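August, entry 2, started 9:40 a.m.

Sourdough starter storage, Drevel flour vs. Pakzad flour

Yen-ting fed both jars last night at 1:1:1. Drevel had doubled when I got in. Pakzad was behind it and smelled sharper, a bit like nail polish remover. Same water, same shelf, so I'm putting it down to the flour for now. Threw out all but 107 g of each and fed again.

Next part is the cold hold. We want to know how long a jar can sit in the fridge between feedings and still raise a 500 g loaf. Jars go on the middle shelf, lids loose, tape label facing out. Please don't move them to the door, the temperature swings too much there and we lost the Naltutel batch that way.

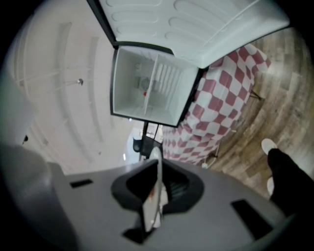 To do

1. Feed both jars at 4 p.m., then straight into the cold.
2. Order more Drevel. One bag left, 3,000 g.
3. Ask Flor Pacheco if her 300 g test loaf used the old Pakzad bag or the new one. The crumb was tight and I can't tell from her notes.
4. Find the second probe thermometer. Last had it at the proofing box.

4:15 p.m. Both fed and in. Pakzad still sharp.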